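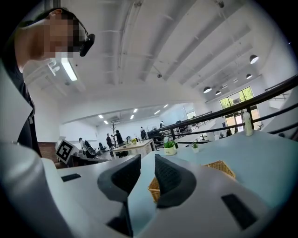
Skelurent's comment on our last report was that a couple of plants and a tray don't make a place people want to sit in, and that the grant was for seating people, so where are they? We think that is a fair question. We don't have a good answer to it yet.

Projects > Flisska Mezzanine > Progress Reports > Second report

Date: 26th November

Spending to date is $1,493. Most of it went on the table with the pale blue top, the wicker tray and the small plants in white pots. Another $200 is promised to Bassi for moving the table, if we decide to move it. We have not signed off on that and I would like to hear a better case for it first.

The table is still on the upper level next to the black railing. The original plan said people would drift up there for breaks because of the view over the lower floor. That was a guess, and the plan treated it as a finding. What we have is a sign-up sheet with 2 names on it and a few kind remarks, mostly from people who were asked directly. I don't count those as use.

The plants were the cheapest item and have drawn the most praise, which makes me wonder about the rest of the budget. The succulent should need very little care. I am less sure about the smaller one beside it. There is no watering rota, although the first report said there would be.

Braveo sent a lighting proposal for the whole space. It claims the room feels "unfinished" and wants to replace the pendant lamps with something warmer. Their sample survey had 200 responses, but it was done in a shop and asked about shops, so I have set it aside. Before we pay for new fixtures, somebody should sit up there for an afternoon and write down what is wrong with the light, if anything is. 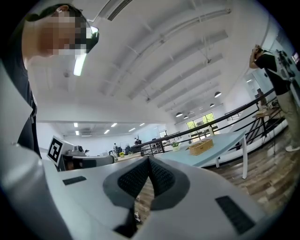
The dark dome shades suit the white ceiling well enough, and the small recessed lights over the lower part belong to the building, so they are outside this grant anyway. Braveo's drawing also paints out the pipes and beams. I see no benefit to the people the money was meant for, and it would use up everything we have left.

Still open from the first report:

Chairs. Two quotes came in, both too high. We have asked for a third.

The railing. We asked the building whether the table can stay this close to it – no reply so far.

The usage count. It was due this month and has not been started. It will now run through February, and I would ask that no further payment be released for furniture or lighting until you have those numbers in front of you.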